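Chapter 6
Mixed Goods in Open Bins

6.1 Scope of the chapter
6.2 Bin geometry and wall slope
6.3 Item classes
6.4 Overlap and resting position
6.5 Fill limits
6.6 Worked problems

Earlier chapters dealt with uniform goods: cartons of one size, stacked in rows, on a flat shelf. Most returns desks and small-parts stores do not receive goods in that form. They receive a mix of household items with different outlines, surfaces and weights, and the usual container is an open bin. This chapter covers how such items come to rest, how they are classed, and how much a bin may hold before the lower items can no longer be reached.

Two terms are used throughout. The floor is the flat bottom panel of the bin. The clear floor is the part of that panel with no item on it or over it. Clear floor is always measured from directly above and is given as a percentage of the floor.

Sloping walls change the result in two ways. First, the opening is larger than the floor, so a bin that looks half full at the rim may have no clear floor at all. Second, a long item placed near a wall may lean on it and settle at an angle. The problems in Section 6.6 use the Inby bin, with a floor 600 mm long and 500 mm wide. Corner radii are ignored except where stated.

Items are sorted into four classes: box-shaped, long, round and flat, and irregular. A brush is irregular, as its bristle side and its back give different resting heights. A carton with an open flap stays in its original class, but the flap is counted in its outline — a point often missed in exercises.

The Flalleveck tables at the end of the chapter list resting heights for 34 common items. Readers who have not worked with the Ayala method of outline measurement should review Chapter 4 before going on.

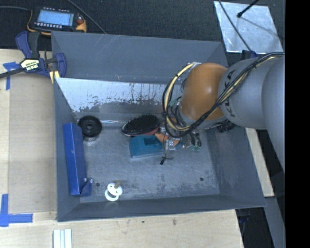 Figure 6.1 Mixed items in a sheet-metal bin with sloping sides. The long blue box lies against the left wall; the hairbrush rests bristles up.

6.1 Scope of the chapter

The methods given are valid for rigid items only. Bags, clothing and loose cable are treated in Chapter 7. Where clear floor falls below 10 percent, the bin is classed as closed and the overlap rules of Section 6.4 apply to every item in it. The Bullden correction for curved walls is left to the appendix.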